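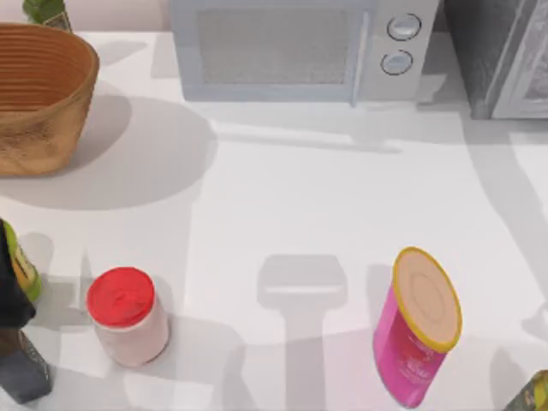
Microwave on a white countertop

Frequently Asked Questions: Preparing for Your Sleep Study at Myklebust Sleep Center

5 min read

Most people who come to us for an overnight sleep study have never had one before. The answers below cover the questions our front desk gets most often. If your question isn't on this page, call the center during office hours or send a message through the patient portal.

What is an overnight sleep study?

A sleep study records what your body does while you sleep. Small sensors track your brain waves, breathing, heart rate, oxygen level, and leg and eye movements. A sleep technologist watches the recording from a separate room all night. The test doesn't hurt and there are no needles.

Why did my doctor order one?

The most common reason is suspected sleep apnea, a condition in which breathing stops or becomes shallow during sleep. Loud snoring, waking up gasping, morning headaches, and heavy daytime sleepiness can all lead to a referral. Studies are also ordered for unusual movements during sleep, sleepwalking, and narcolepsy.

Do I need a referral?

Yes. Your primary care doctor or a specialist has to send us an order before we can schedule you. If you don't have a regular doctor, the Vaveck clinic on the ground floor can see you for an evaluation and send the order if one is needed.

Where are you located?

We have two locations, Vaveck and Brerkinness. Check your confirmation letter to see which one you are booked at. The Brerkinness location has the adjustable beds, so tell us when you schedule if you need to sleep with your head raised. Parking is free at both. After 7 p.m. the main doors are locked and you will need to use the intercom at the side entrance.

What time should I arrive?

Check-in is at 8 p.m. unless your letter gives a different time. Please don't come early, as the night staff are still setting up rooms. If you are running late, call the night line printed on your letter. We can usually still do the study, but a very late start may not leave enough recording time and you might have to come back.

What should I bring?

- A photo ID and your insurance card
- Loose, comfortable sleepwear, preferably two pieces
- Your regular medications, in their original bottles
- Toiletries and a change of clothes
- Your own pillow, if you sleep better with it
- Your CPAP mask, if you already use one

Leave jewelry and large amounts of cash at home.

Can I eat before the study?

Yes. Eat dinner at your usual time before you arrive. We don't serve meals. If you have diabetes or need a snack at a set time, bring it with you and let the technologist know.

Should I avoid caffeine?

Have no coffee, tea, cola, or energy drinks after noon on the day of your study. Skip alcohol that day as well, and try not to nap.

Should I take my usual medications?

In most cases, yes. Don't stop a prescription on your own. If you take something to help you sleep, ask the doctor who ordered the study whether to take it that night, and write down what you took and when.

How do I get my hair and skin ready?

Wash your hair the day of the study and leave out conditioner, gel, and spray. Don't put lotion on your face, arms, or legs. Remove nail polish or artificial nails from at least one finger so the oxygen sensor can read properly. Men without a beard should shave before they come in. If you have a beard, keep it - the technologist will work around it.

What if I can't fall asleep?

Almost everyone worries about this. Most patients sleep less than they do at home and we still get enough information to make a diagnosis. You can read or watch TV until your normal bedtime, within reason.

Can I get up to use the bathroom?

Yes. Speak up and the technologist will come in and unplug the sensor wires from the main box. It takes less than a minute.

Can someone stay with me?

Adults normally stay alone. A parent or guardian must stay with any patient under 18, and a caregiver may stay with an adult who needs help during the night. Please arrange this when you book.

When can I leave?

We wake patients early in the morning and most are on their way within an hour. If you are very sleepy, arrange a ride home - driving drowsy is dangerous.

When will I get my results?

The technologist can't give you results in the morning. A sleep physician reviews the full recording and sends a report to your referring doctor, who will go over it with you. If you haven't heard anything after two weeks, call that doctor's office first.

Could I do the test at home instead?

Sometimes. A home test uses fewer sensors and checks mainly for sleep apnea. It isn't a good choice for people with certain heart, lung, or nerve conditions. Your doctor and your insurance plan both have a say in which test you get.

Will insurance cover it?

Many plans cover sleep studies, but some require approval in advance. Our billing staff will check before your appointment and tell you what you are likely to owe.

Related articles

Getting Used to Your CPAP Mask
Home Sleep Testing: How It Works
Snoring or Sleep Apnea?
Shift Work and Sleep
Billing and Insurance at Myklebust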